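Wakska Reissues Deep-Well Insert for Vintage Ranges

2019-06-22

Wakska has returned its deep-well baking insert to production after a gap of several years. The insert converts the sunken cooking well found on many older electric ranges into a small covered oven, and it is sold as a replacement for original parts that have been lost, dented or worn through at the base.

The new version is a three-piece set: an outer pot, a raised rack and a vented lid. The outer pot is spun aluminum with a rolled rim. The rack holds a pan clear of the bottom so that heat can move under it, and the lid has a sliding vent that can be set open, half open or closed. Wakska recommends the half-open setting for cakes and quick breads and the closed setting for custards, steamed puddings and anything baked in a covered dish. 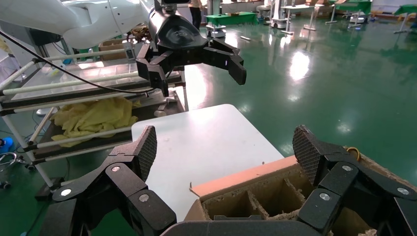
Divided cardboard box on a white tabletop.

The main change from the earlier version is the rim. The old rim sat flat on the range top and left a narrow gap on ranges whose wells had gone slightly out of round. Owners reported uneven browning on the gap side. The new rim has a shallow step on its underside that drops into the well opening and centers the pot. Wakska says the step fits wells made to the common round pattern, and it advises owners to measure the opening in two directions before ordering. Ranges with an oval well are not supported.

Baking times in a well differ from those in a full oven. The heating element is directly below the food, and the lid is close above it, so the bottom of a cake sets early and the top stays pale. The instruction sheet calls for a preheat on high with the lid closed, followed by a drop to medium when the batter goes in. A single-layer cake needs 35 minutes at that setting before it is tested. The lid should stay on until then. A yellow cake that normally bakes at 350 degrees can be used without changes to the batter, but the pan should be filled no more than halfway.

The preheat is checked with an ordinary oven thermometer placed on the rack. The sheet gives 300 degrees as the lowest reading at which batter should go in. Well elements vary a good deal with age, and a range that does not reach that reading on high probably has a weak coil or a poor connection at the switch. Repairs of that type should be left to an appliance technician.

Pan choice is limited by the width of the pot. Gruvatex makes a plain round pan and a fluted tube pan in sizes that clear the inner wall with room for air to rise. The tube pan gives a more even result with dense batters such as gingerbread and applesauce cake. Glass dishes can be used for puddings if they stand on the rack and never on the base of the pot. Dark pans brown faster on the bottom, and the sheet suggests a layer of foil on the rack when one is used.
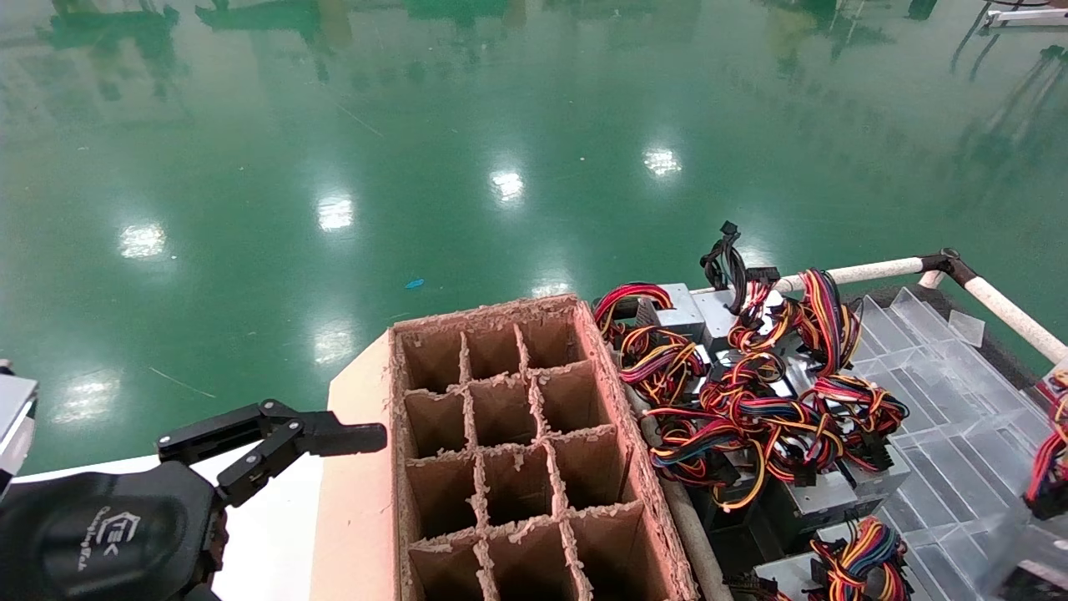 Heat control in the insert depends partly on the finish of its inner surfaces. Bright metal returns heat to the food, and dull or stained metal absorbs more of it, so a pot that has darkened with use will bake a little differently from a new one. Polish is easy to judge by reflection: on a glossy green floor with a row of ceiling lights overhead, most of the lights show as distinct white patches, while a worn surface would spread them into a haze. The same check under a kitchen light will show where the pot wall has dulled. Wakska recommends a paste of cream of tartar and water for stains, rinsed off and dried at once. Steel wool should be kept for the underside.

The set is listed as item 936 and is available through Vidal, which handles mail orders, and at the Cosetham kitchen store. Replacement lids and racks will be sold separately from January. The warranty runs for 2 years and covers the rim, the rack welds and the lid vent. It does not cover discoloration or damage from use on an open burner.

A printed sheet with well measurements and a baking chart is packed with each set. Owners of the earlier insert can request the chart from Vidal without buying the new one. The settings carry over, except that the older lid has no half-open position and should be propped slightly with a metal skewer for cakes.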